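Another February evening, nearly midnight, feet up on the other chair. I said I'd write in this thing more often and then went a whole week without, so you get the long version.

Work first, and then I'll stop talking about work. The Duvmont order came in short again and Bevan Tawhiri spent the entire morning on the phone about it, walking up and down behind my desk with one sock showing. I got through the invoices, ate a sad egg sandwich, and left at four on the dot before anybody could ask me for anything.

Then the good part! Jolene and I had promised Mom we'd do the snack run for Saturday-night-style cards (it's never on a Saturday, we just call it that), and Jolene has been going on about the Indian grocery over on Jerside ever since Tamsin Henare took her there for cardamom. I'd never been past the front, where the rice is. Well. Go past the rice. There's a whole aisle of namkeen back there on red metal shelves and I would happily have moved in.

I went in knowing maybe two words. Sev is the skinny crispy noodle stuff made from gram flour, and bhujia I sort of knew from a bag Tamsin once left at our place that didn't survive the night. Everything else I was picking by color and by whatever I could make out through the little windows on the bags. So much of it was Balaji! Blue bags, yellow bags, purple bags, red ones, and half of them leaning on each other like people waiting for a bus.

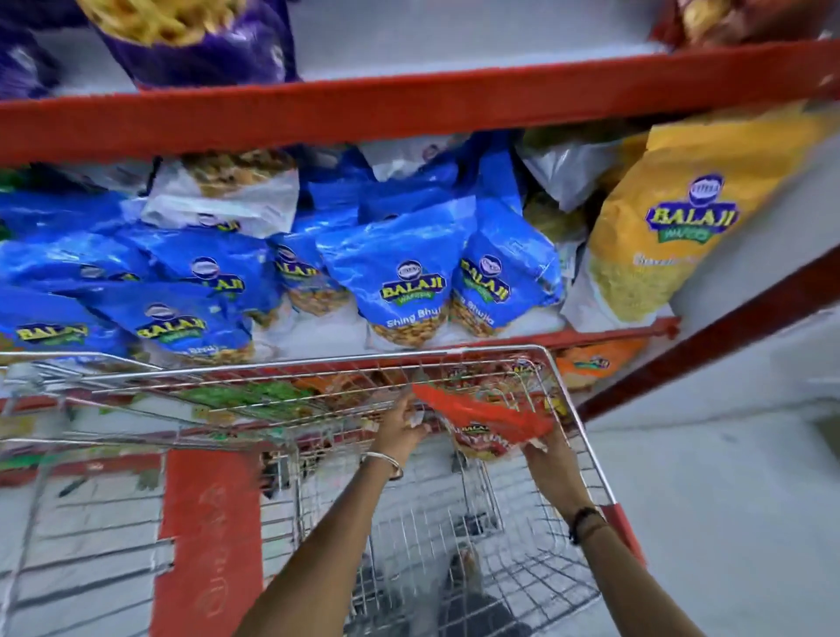
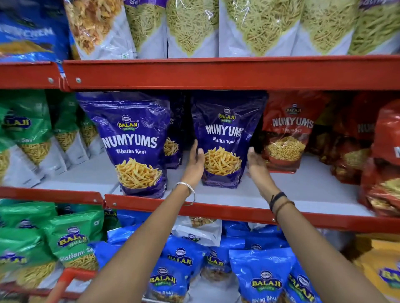 Jolene wanted to be sensible. She had a list on her phone that said "salty, crunchy, one spicy" and a budget of 40 dollars, and I had a cart and no self-control. We went back and forth for ages over the Shing Bhujia, the peanuts in the crunchy coating, because Mom loves a peanut but Wiremu Stubbs can't have them, and he's coming, and he will absolutely put his hand in a bowl without looking. We settled on getting some for Mom to keep in her bedroom like a teenager. She was thrilled when I called her from the aisle. She asked if they were hot and I said I had no idea, and she said get two then.

For the table we went with the Numyums. I wanted the Bhatha Kani because I liked the look of those fat little sticks on the bag, and Jolene wanted the Bhujia Sev, so we got both, and then a bag of plain sev for sprinkling on things. Tamsin puts it on scrambled eggs. I thought that was a crime when she told me and now I can't stop thinking about it, so that's breakfast sorted tomorrow.

I did ask the man at the register what Bhatha Kani tasted like and he thought about it very seriously and said, "Like you want another one." Then he threw in a packet of mints. I love him.

The total came to a bit more than the 40, and Jolene gave me the look, but I paid the extra and carried both bags to the car so she couldn't say much. It rained the whole way home. She drove like Grandma and sang the Clornell mattress jingle at every red light, and of course now it's in my head too and I'm lying here humming about springs.

When we got in I did the thing where you put the groceries away and end up cleaning out the entire pantry. There was a bag of lentils back there that I think came with the house. I threw out a jar of something brown, wiped down the shelf, and gave the snacks the whole middle row, all facing front, blue and purple and red. It looked so nice that I made Jolene come and admire it. She said, "Bronwyn, it's chips." It is not chips!

We opened one bag of the Bhatha Kani, just to test it for the guests. Salty first and then a slow bit of heat at the back, and really good with cold beer. I'm going to have to buy another bag before cards. Possibly before lunch.

Still to do: ask Bevan if he's bringing the folding chairs, find the second deck, and message Wiremu about the peanuts so he reads labels for once in his life. Also take back the Bayram lamp, which buzzes. It's buzzing right now. Lights out.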